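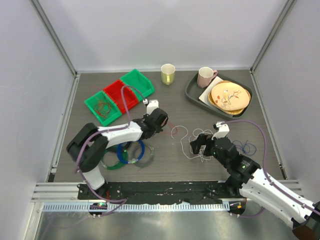 Visits > Showrooms > Joltwood open day

A morning at Joltwood

By Na-rae Noh, October

Print this page | E-mail this page

The flyer promised "breakfast, rethought." I got a dark gray tray, a woven mat and a plate with a bird and blossoms on it. I liked the plate. The pink mug is fine too, but I own mugs.

Judite Salgado swears by the green and red bins for sorting. One had a tangle of thin wire in it, so sorting what? Nearly 300 people had signed up, and I saw no prices. I left at noon – unconvinced, and hungry.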